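What changed when the Tilus work came in

I have been on returns at Grabner for long enough that I remember when the whole job was a table, a scanner and a pair of gloves. A box came down the belt, you opened it, you looked at what was inside, you decided where it went. There are 136 bins along the wall on our side of the building and I knew most of them without looking at the labels.

In July we got the first session on Tilus, the system that is supposed to teach an arm to do part of that. I wrote a short post then and said I would write again when I knew more. I know a bit more now.

The first surprise was how much of it happens on a screen. The arm on our floor is in a cell at the end of line 2, behind a fence, and on most shifts it stands still. The practice is done in simulation. Somebody loads a table with odd things on it, the simulated arm works over it, and one of us goes through the run and writes down what we think. We get the same kind of mixed lot that comes out of a returns box: soft things, flat things, things with no obvious top.

The notes are the part we are good at. A returns worker looks at a hat and knows where to take hold so the brim or the badge isn't bent. I had never put that into words before. Now there is a field on the form for it, with a limit on the number of characters, and I hit the limit all the time.

The run I spent the longest on last week had a navy police-style hat with a small white plate on the same table, and the fingers on either side of a blocky orange-brown piece with rounded corners. I ended up writing more about the hat than about the orange piece. Fabric like that folds under pressure, and if you come down on it from above you can crush it flat before you have hold of anything.

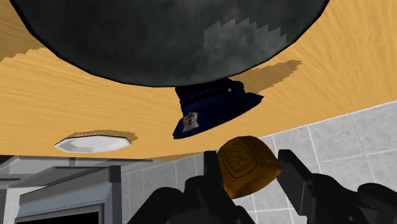

All of this was only a slower way of letting people go, came one opinion from the line when I talked about it at break, and writing down what your hands know was the last thing you should do for an employer. Once it was on the form it belonged to Grabner. After that they could hire anybody, or nobody.

I didn't have a good answer and I still don't have a full one. I said that no jobs had been cut on our side so far. That is true. It is also true that when two people left in the summer, their places were not filled, and the hours went to screen review. You can call that whatever you like. Management calls it a shift in tasks.

So I will put down what I have seen change and leave the forecasts alone.

Lifting is down for me. I do 60 minutes of screen review at the start of each shift now, sometimes a second block after lunch if the line is slow. My shoulder is better for it and my eyes are worse. I asked for a larger monitor and got one after a month. The chair is still the old one from the packing office, with the gas lift that sinks.

Talk is down too. At the tables you stand across from somebody and you talk while you work. At the review desks everybody faces the wall. I didn't expect to mind that as much as I do. I have learned less about my coworkers' kids since July than I used to learn in one afternoon.

The quiet also changed who gets asked things. Before, if you had a strange item you held it up and whoever knew would shout across. Now the question goes into a notes thread. The people who type fast answer first, and they aren't always the ones who know. The best sorter we have hates typing and hardly shows up in the thread at all. If you only read the thread you would think there was nothing to learn from that end of the line.

Pay moved a little. Reviewing is graded one step above sorting, but only if you have finished the Skillum course, and the course is 40 hours. Half of it is paid time. The other half you are supposed to fit in on your own. For people with small children or a second job that is not a small thing, and I know of several who started it and are stuck in the middle. If the company wants the skill it should pay for the hours. I have said so on the feedback sheet with my name on it.

The course itself is okay. The first modules are too slow, and there is a long section about the history of industrial machines that has no connection to anything we do. The later modules are better. You learn how a run is set up, what the lighting does, why the same table gets shown over and over with different things on it. After that section my notes got shorter and more useful. Before, I wrote things like "looks wrong." Now I write which finger, which side, and what is next to it.

What is next to it matters more than I thought. On a real table I clear space with my forearm and don't notice I am doing it. The arm has no such habit. If a thing sits near the edge, or flat against the surface, somebody has to have thought about that ahead of time. Books are a good case. A closed book lying flat gives you almost nothing to get hold of. I slide it to the table edge and take it there, and I have done it that way for years with no idea that it was a method. The same goes for a printed sheet, only more so. I use a fingertip and a bit of drag. I have tried three times to describe the drag so that it makes sense to a person who has never done it, and the third version is the one that went in.

I keep a copy of my own notes at home now, in a plain notebook. The remark from the break table had something to do with that.

One practical point for anyone whose workplace is about to start the same thing. Ask early who can see the notes and whether your name stays on them. We asked late. For the first weeks the notes went in under a shared login, and when some of them turned out to be useful there was no way to say whose they were. Now each of us has a login of our own. It took a few complaints and then it was done in a day.

Ask also what happens on the days the system is down. Ours was down for most of one shift and there was no plan, so we all went back to the tables and stood there too close together. The line ran fine. It was a pretty good day, to tell the truth -- loud, and my shoulder hurt that night.

The book case came up again after I had finished the draft of this, so I am adding it on. 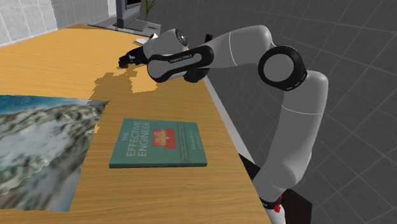
Tastau, 27 November 2023

Went through another set this morning. A teal copy of The Effective Engineer was lying flat on the table with a big printed sheet to the left of it, so I had both of my problem items in one go. There was a strip of bare wood between them and I made a note of that. I would use that gap to get my fingers in. Whether the arm should do the same is a question for the people who set up the runs, and I have sent it to them with my name on it.

The new review schedule is up by the lockers as well. I am down for mornings through the end of the month, then back on the tables for two weeks. I asked for that split and got it. The Skillum hours are still half unpaid. The feedback sheet came back with "noted" written on it, and I have put in a second one asking what that means.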